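4.2 Wrist-view perception and grasp timing

The planner described in Section 3 sends the controller a target object, a target surface, and a release height. All three depend on what the wrist camera reports in the last part of the approach, so we spent most of the software effort there. The perception node, Clasine, runs on the same computer as the controller and publishes one object list per camera frame. Each entry holds a class label, a mask, a center point, and a flag that says whether the object rests on a dish or on the cloth. The planner, Sturska, reads the list and does not look at the pixels.

The flag matters more than we expected. In the first version of Clasine the support surface was worked out once, from the overhead view, and then kept for the rest of the episode. If a dish was moved after that, the plan was wrong and the arm carried it out anyway. The current version computes the flag again in every frame by comparing the object mask with the dish masks. When a dish is partly outside the view, we fit a circle to the visible part of the rim and use the fitted center. 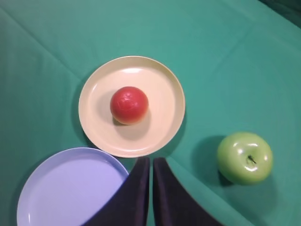
Figure 2. Wrist-camera view with the gripper open. A red tomato-like object rests on the cream plate and a green apple lies on the cloth. The lavender plate at lower left is only partly in view.

The fingers are always present in the wrist view, and they can hide part of a dish. We mask them with a template indexed by gripper opening. Pixels under the template are treated as unknown — neither dish nor cloth — and the circle fit ignores them. Before this change, the dark finger edges were sometimes taken as part of a rim, which moved the fitted center toward the gripper.

Shadows caused a second group of errors. On a green cloth, the shadow next to a green object can be merged into the object mask, and the grasp center then shifts to the shadow side. Clasine now runs a brightness check along the mask border and trims any region that has the hue of the cloth but a lower value. Red objects did not need the trim.

The controller closes the fingers only after 13 consecutive frames agree on the label and the support flag. We tuned this number by hand on a separate set of layouts and did not change it during the 200 test episodes. A lower setting made the arm quicker but let through brief label changes. If agreement is lost, the arm holds its position and Sturska asks for a new list. After two failed requests the episode is stopped and logged as a perception failure.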